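The Mendes Repair

Wed 9 June
By Natalia Cortés

The watch came in a sock. Wilmer Arboleda set it on the counter and said it had belonged to his uncle, who played bass in a band called Lernivlow and wore it on every tour until the band split up in a car park.

Hryhorii Pylypenko turned it over. It was a Mendes, the steel one with the cream dial, number 161 engraved on the back. The strap had been cut from an old guitar strap, red once, and the stitching had gone at both lugs.

"Does it run?" he asked.

"For seven minutes. Then it stops."

Hryhorii opened the case. The movement was a Flodumero, cheap in its day and now hard to find parts for. He could see an old repair on the balance, done by someone with big hands or poor light. He wrote out a ticket and told Wilmer to come back in October.

"That's four months."

"The mainspring has to come from Sastavia. They post when they feel like it."

Wilmer looked along the shelf behind the counter, where the finished watches hung on hooks with their paper tags, and asked what it would cost. Hryhorii said 444, with the strap. Wilmer said the watch wasn't worth that. Hryhorii agreed that it wasn't.
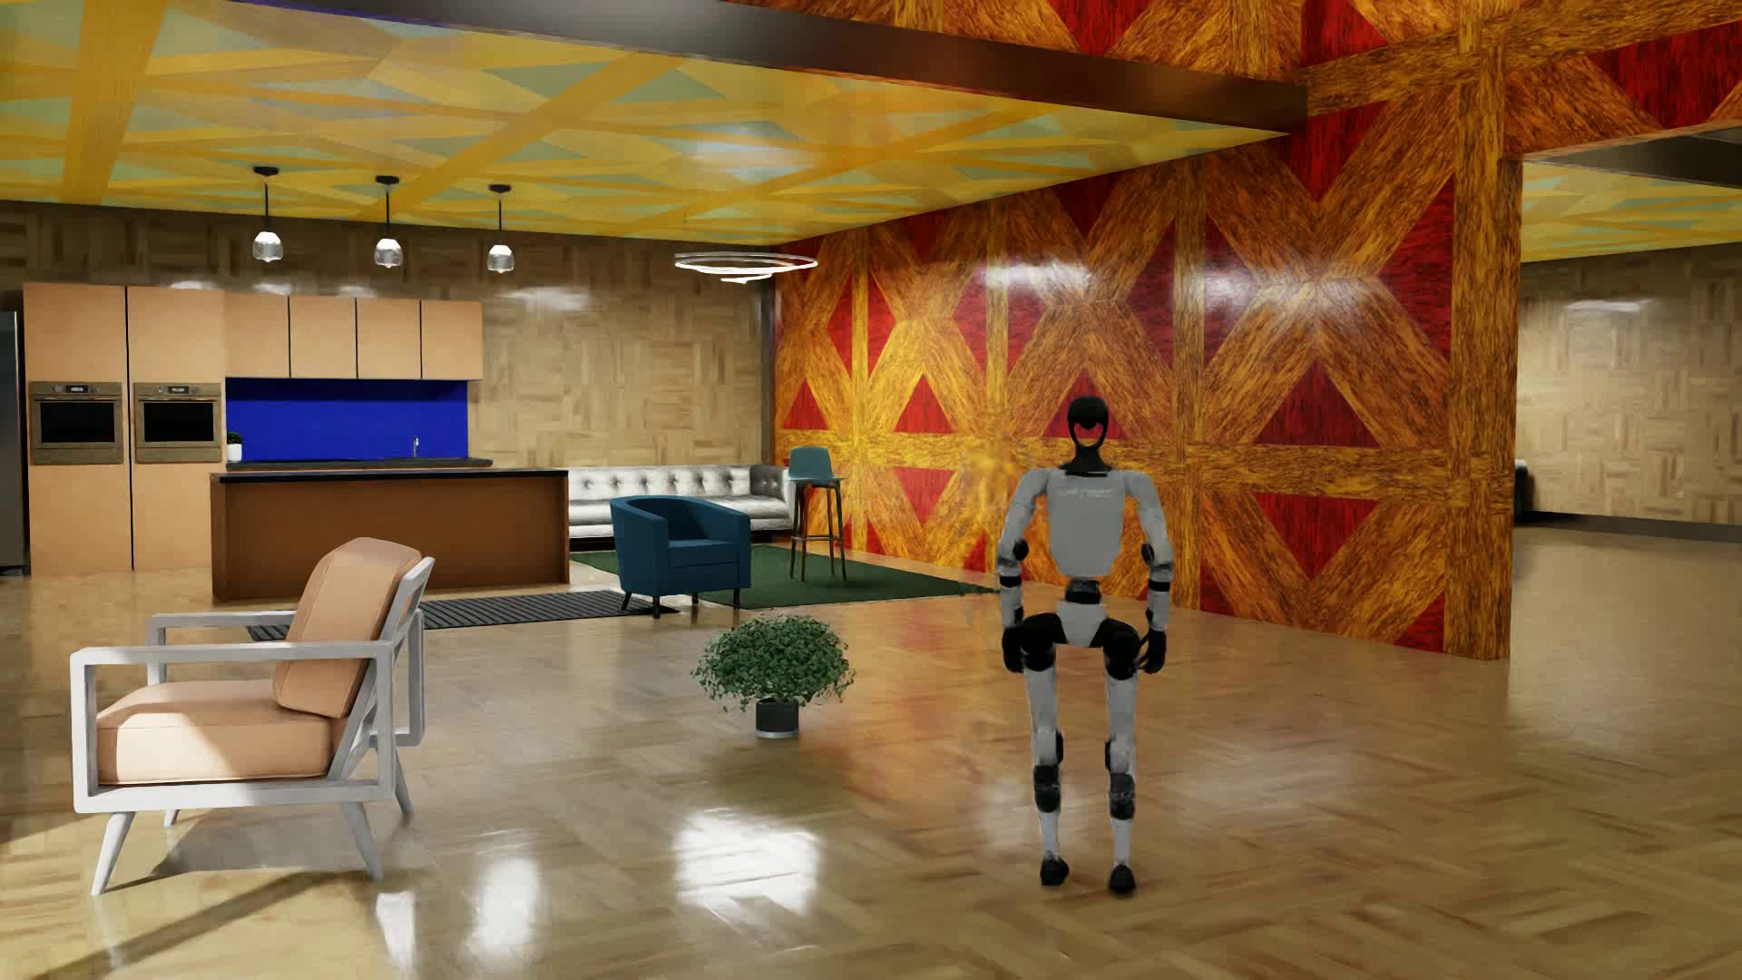 He left it anyway. He put the sock back in his pocket and went out, and the bell on the door rang twice, as it did when the wind was up.

Hryhorii had seen Lernivlow once, when he was 40 and too old for it. The support act had played longer than they did. He remembered the bass player holding his left wrist up to the lights between songs and frowning at it, and people near the front laughing. He had thought at the time that it was part of the show. Now he supposed the man was checking whether his watch had stopped.

The spring arrived at the end of summer in a padded envelope with too many stamps. Hryhorii did the work over two evenings. He cleaned the old glue off the balance, fitted the spring, and cut a new backing for the strap so the worn red side could stay on show. Then he wound the watch, laid it on the bench and made his tea. It was still going when he washed the cup.

He rang the number on the ticket and got no answer. He tried again on the Friday, and a woman told him that Wilmer was moving house and would come when he could. There was a dog barking behind her.

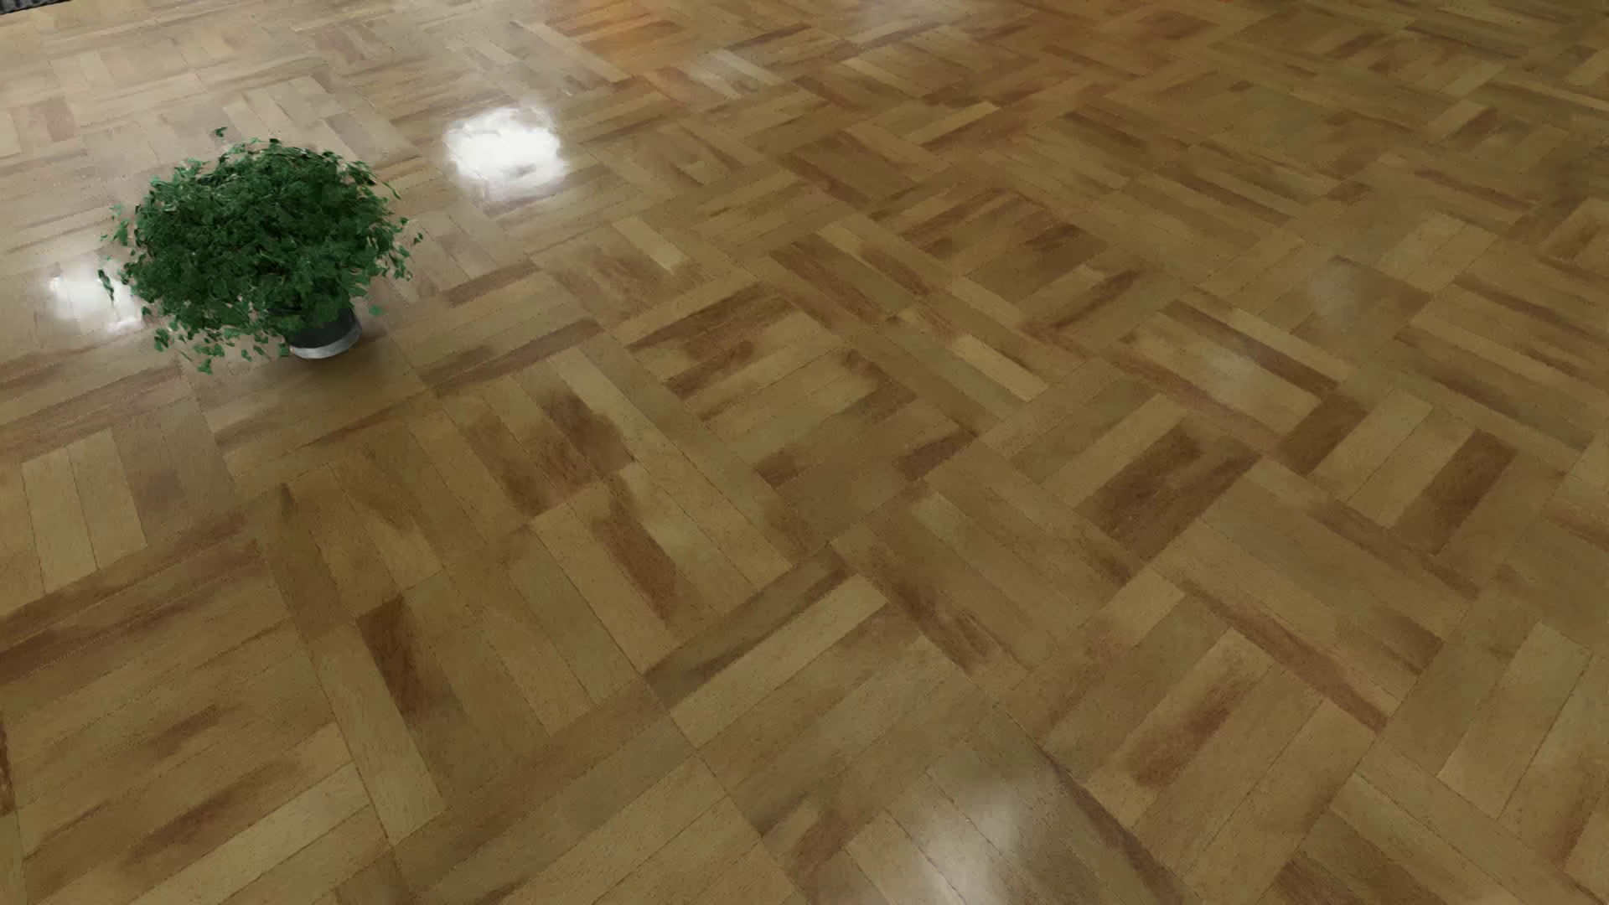

Cristian Grajales said he ought to sell it. A Mendes with a story would go in a day, and nobody would ask for the receipt. Hryhorii said the ticket ran for a year, and hung it on the last hook, where he could hear it from the bench.

Each morning he wound it before he took his coat off.

3 comments | 12 shares

© Natalia Cortés. Back to top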